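Progress report to the Brornuna fund, second period
Prepared by Iker Garrido, Farnberg
4/13/21

You asked for something shorter than last time, and for fewer graphs. Both requests have been met, the second mostly by having fewer results fit for a graph.

Where we are. The plan for this period was to collect 200 demonstrations of household tasks in the simulated kitchen, driven by a person at the controls, and to train a first policy on them. We have the 200. We also have a good many more that we threw away, and the sorting took longer than the driving. Hui-mei Liao wrote the rules for what counts as a usable demonstration, and then discovered that her own early ones broke most of them. She has been very fair about it.

The main lesson is that people are poor at being robots. Given a hand controller and a simple job, a person will hesitate, overshoot, go back, have a think, and then do the whole thing in one rush at the end. The policy copies all of this faithfully. Our first trained version had learned to stop in front of a cabinet and wait, for no purpose, exactly as its teachers had. We have since cut the pauses out of the recordings and asked drivers to plan the move before they press record. It helps. It also makes the sessions very quiet.

Controls. The Yen controller has been replaced by the Brendar one, at the cost of three weeks we had not budgeted for. The old one had a delay on wrist rotation that everyone had learned to live with, which meant everyone had to unlearn it. Demonstrations made on the old controller are kept in a separate folder and are not used in training. I would like to delete them, but Hui-mei says we may want them for comparison, and she is usually right about this sort of thing.

Drivers. We have four trained drivers against the planned three. The fourth came over from accounts to ask about an invoice and proved better at reaching into tight spaces than any of us. Her time is charged properly to the project, in case your auditors are reading.

Tasks. Turning knobs is going well. Opening doors is going well if the door opens the way the driver expects. Taking things out of cabinets remains the hard one, and most of this month's effort has gone there. Rigid objects are manageable. Soft ones are another matter, and of those the sack of beans has become something of a house villain.
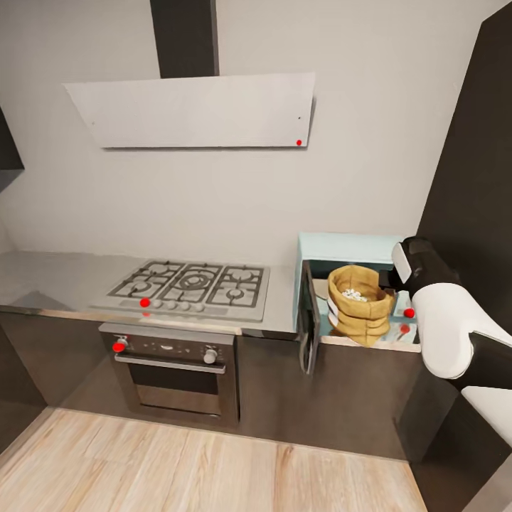 The approach matters more than the grip. Drivers who come in level and slowly tend to get a hold at the first attempt, while those who come in at an angle spend the rest of the session correcting. We now record the approach and the grasp as separate stages, so that a good approach with a bad ending is not wasted. Of the attempts made under the new scheme, 31 have been kept for training. That is fewer than I promised in the last report, and I would rather say so here than have you find it in the appendix.

Money. We are slightly under on equipment and slightly over on people. I propose moving the difference across, if you have no objection.

Next period. More soft objects, a second kitchen layout, and a first try at letting the policy run with a driver ready to take over. We have agreed that the driver will keep both hands on the controller throughout. Hui-mei would like it noted that she asked for this in writing.

Still owed to you: the revised schedule, and the data storage form, which I have now filled in twice and lost once.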